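Pluredness Drinks Station Challenge Kit

For school robotics clubs, college teams and anyone who has ever said "how hard can it be" within earshot of a humanoid.

Pick up a glass, put it under the spout, pour, stop. Your youngest cousin can do it. Your club's robot will need most of a term and a good supply of tea towels.

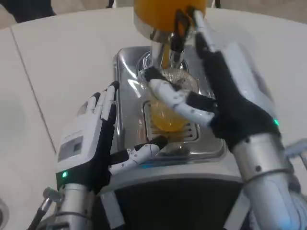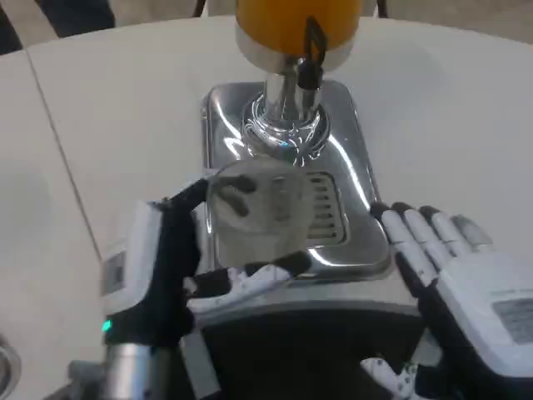
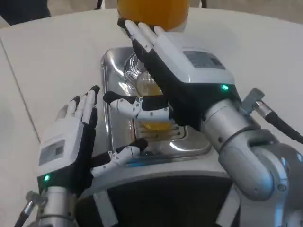

Two-handed work at the dispenser. The first picture has juice running into the glass; the second has a clear plastic cup in the left hand.

The kit was put together by Selina Zaugg and Rattana Yensuk, who ran the Friday robotics club at Gisler and got tired of watching students stack foam blocks. Foam blocks forgive you. Juice gets into the wrist.

What you get
Task cards, graded from "hold the cup" to "hold the cup while a judge is looking"
8 practice cups, stackable and dull enough that no one takes them home
Scoring sheets and a spill mat, 80 cm square, which felt generous when we ordered it
Team handbook by Sadao Ichikawa, with a long chapter on thumbs

What you don't get
A robot, a dispenser or juice. The tasks suit any two-armed machine with hands your team is allowed to break. Most clubs begin with water. Some stay there.

How it runs
Teams of 3 work best: one on the code, one on the arms, one near the stop button. Each run is scored on grip, placing and pouring, with points off for anything that lands on the mat and rather more for anything that misses it. Drinking the result is optional and carries no marks.

Reaching the top of the score sheet takes 1250 points. The Savton team got closest last February and would like it known that the cup was slippery.

From the clubs
"We learnt a great deal about planning arm movements and even more about mopping." İlker Yalçınkaya, Savton
"The handbook is right about thumbs." Elfriede Fankhauser, Rimo

Ordering
Sold to schools and clubs only. Spare mats and score sheets are available separately, and you'll want the mats. Please tell us which hands your robot has when you order, so we can send the matching task cards.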